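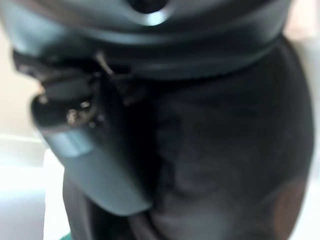
Close up: gray band, ridged rim, black body.

The Panyasiri open day ran over one afternoon in July, and the sign-in sheet was at 328 names when I added mine. I had gone mostly for the sewing hall, but the part I stayed longest in was the clothing care room at the back of the second floor.

It is a plain room with gray striped carpet and white furniture along one side. Visitors were let in 4 at a time. The work shown there was handling clothes after they come in: sorting them into trays, shaking them out, folding them and checking seams. According to the handout, 2,174 garments went through last year, most of them shirts and tops from the Maltex repair scheme.

The trays are white plastic with raised sides and rounded corners. I asked about buying the same kind and was told they come from Zekska, in packs of ten – more than I need at home. One was set down on a wooden board on the carpet, in the sun, with a teal-green garment and something black bunched up in it.

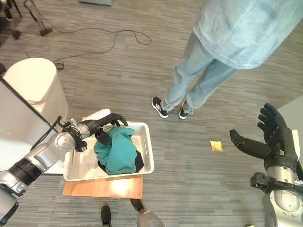

The teal garment in its tray, clothing care room.

The advice I got was simple. Take one piece out by its edge, lay it flat, and do up any buttons before folding. Dark things go in a tray of their own if they have not been washed before. I have been doing the buttons last for years, so I will try it their way.

After that there was a short talk on fabric weights in the main hall. It was hard to hear from the back, and the slides were small. The Flovik stand by the stairs had remnants at a fair price and I came home with two pieces of lining.

Entry was free. Parking was not, and the lot behind the building filled up early. The elevator was out on the day I went – allow time for the stairs. Coffee was on the first floor, cash only.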